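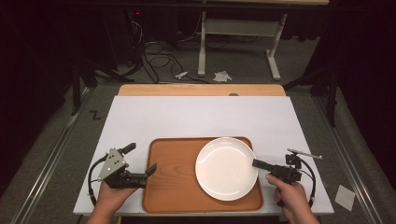 Clostetti to move plate glazing to Predberg

Tableware maker Clostetti will move all glazing of its white hotel and canteen plates to its Predberg works, ending the split between two sites that has been in place for nine years. The change was set out in a notice to trade customers dated 18 July 2024.

The Hepburn range is the main line affected. It accounts for 1,341 of the product codes in the current trade list, counting each size, rim width and pack quantity separately. Codes will stay the same after the move. The stamp on the underside of each plate will change from a two-letter site mark to a batch number, so that returned stock can be traced to a single kiln load.

Glaze and body are at present fired in separate kilns, with unglazed ware carried by road between the sites. Clostetti said most of its edge chipping starts on that journey, before the glaze goes on, and often shows only after the second firing. At Predberg both firings will be done in the same building, and ware will pass from one kiln to the next on fixed racks.

The glaze itself is also being altered. The new mix, supplied by Narkex, contains no added lead or cadmium and matures at a temperature 40 degrees lower than the present one. Trial batches were fired in May. Wide-rimmed plates were tested separately from coupe shapes, as glaze tends to run thin at the outer edge of a broad rim and collect in the well.

"The gloss reading is within our existing limits and the colour match is close enough that old and new plates can be stacked and served together," said Angus MacKinnon, technical manager at Clostetti. "Buyers who need an exact match for a part order should ask for old stock while it lasts."

Orders already confirmed will be filled from existing stock. Lead times on new orders for Hepburn plates will rise by 2 weeks during the changeover and then return to the usual figure. Bowls, cups and oven dishes are not affected. Serving trays are bought in from an outside supplier and will be sent out as before.

Clostetti has not said what it will do with the glazing hall at its other site. The smaller of the kilns there has been offered for sale.

Contact the news desk | Copyright 2024, all rights reserved | Back to top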